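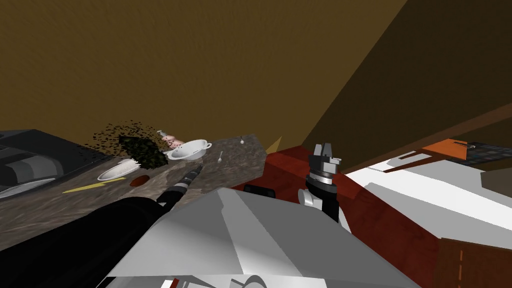
Questions I get about the sourdough starter

I mail out dried starter from my kitchen in Jurstead, and the same questions land in my inbox every week, so I finally wrote the answers down. If yours is missing, just email me!

How long does it take to wake up?
Mine usually bubbles by day 3, but give it longer if your kitchen is chilly. A friend in Alholm swore hers was dead, went away for the weekend, and came home to starter all over the shelf. So please don't toss it early.

What flour should I use?
Plain unbleached all-purpose is fine. I add a spoonful of rye when I have it (it gets things moving), but I wouldn't make a special trip.

Can I use tap water?
I do. If yours smells like a swimming pool, let a jug sit out overnight first.

How much do I feed it?
I keep a tiny one: 15 grams of starter, 30 grams of flour, 30 grams of water. You can go bigger, but then you'll be making discard pancakes until you can't look at them.

There's gray liquid on top. Is it ruined?
Nope, it's hungry! Pour the liquid off or stir it in, then feed it. Pink or orange streaks or fuzzy mold are another story. Throw it out, scrub the jar, and write to me for a new packet.

Does it have a name?
Eltirora. My nephew picked it and I've never found out what it means. You're welcome to rename yours.

Where did it come from?
Vilgot Tveit gave me a jar when he closed his bakery, Solberg. I've kept it going for 19 years and I still can't get my rye loaf as good as his.

Can it live in the fridge?
Yes, mine does most of the winter. Feed it, leave it out for an hour, then put it in with the lid loose. I try to feed it weekly and I don't always manage.

Do you ship overseas?
Not right now, sorry. I stopped in March when the postage went up, and I haven't worked out what to charge yet.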